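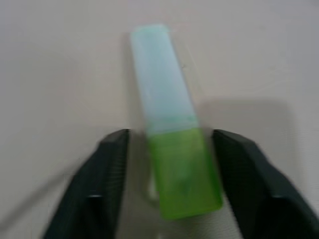

Salamatu Aliyu wrote in to ask why her highlighters give up after a month when her sister's last all year, and whether she should just stop buying them. Please don't stop, Salamatu! I love a highlighter, and I'd bet most of the ones that land in the trash still have plenty of life left in them.

Print this page
E-mail this page to a friend

Start with the cap. Push it on until you feel it click, every single time, even if you're going to pick the pen up again in a minute. A cap that's only resting on the end lets the tip dry out, and the chisel end goes scratchy long before the ink runs low.

Then think about how you store them. Flat in a drawer is best for highlighters, and it's what I do at home with a shallow tray (an old silverware divider works beautifully, one slot per color). If you're short on drawer space and they have to stand in a cup, stand them cap down so the ink stays near the tip. Keep the cup off the windowsill. Sun is hard on the ink and on the plastic too.

Now for the fun part, the rescue! If a tip has gone pale and draggy, try this before you toss it:

Cap it tightly and leave it tip down overnight.
In the morning, scribble on scrap paper for a good long while. Go slowly, and turn the pen so both edges of the tip get a workout.
Still pale? If it's a water-based ink, touch the tip to a damp paper towel for 2 seconds, cap it, and wait an hour.

I've brought back a whole handful that way, including a green one I'd given up on completely. It did my entire Friday grocery list and looked brand new.

Dirty tips are another easy fix. When a yellow picks up black from your handwriting, run it over clean scrap paper until the gray is gone. Better yet, let your ballpoint or gel ink dry fully before you go over it. Pencil smears too, so a light hand helps.

And if you get highlighter on the desk, don't panic. A little dish soap on a warm cloth lifts most of it from a sealed surface. On bare wood, blot it right away and don't scrub.

One more idea, from Ikhsan Nasution: stick a strip of masking tape on the barrel and write the month you opened it. I started doing this in January and it's so handy for seeing which ones really earn their spot in the tray.

Print this page
E-mail this page to a friend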